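Wimus Hand Unit, Two-Hand Kit
Sold by Grundico. Product page updated November 7, 2022.

The Wimus is a hand-held gripper for recording tasks by hand. The operator holds one unit in each hand and does the job with the jaws, and the recording is used later to train a two-arm robot.

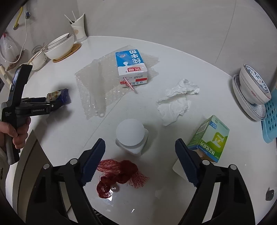
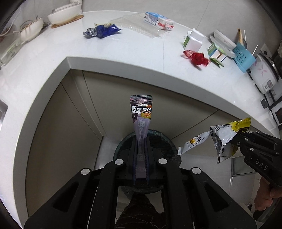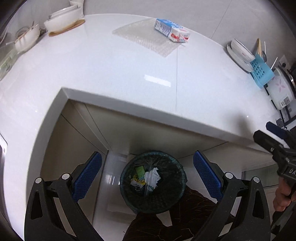 Clearing a kitchen counter with a gripper in each hand.

Small trash is a good first task for a new operator. Most of it is light and it changes shape when you squeeze it, so the operator learns to close the jaws slowly. A flat snack sachet can be held upright between ribbed pads with its sealed end sticking out the top, and a bin under the counter edge leaves room for both hands to come in over it. Stiffer things such as a carton or a bottle can be added to the same session – start with the jaws wide open. Glossy counters pick up reflections from ceiling lights, so record a short test first.

What is in the kit
2 hand units, left and right
Spare finger pads, one pair per unit
Charging cable and dock
Fillholm carry case

Specifications
Weight per unit: 770 g
Recording time per charge: 160 minutes
Order number: 2846

Recordings open in Arancibia, the desktop program included with the kit. You can trim a take, mark it as good or bad, and export it from there. Arancibia does not run on tablets.

Replacement pads are sold separately. Kits ordered now ship in January.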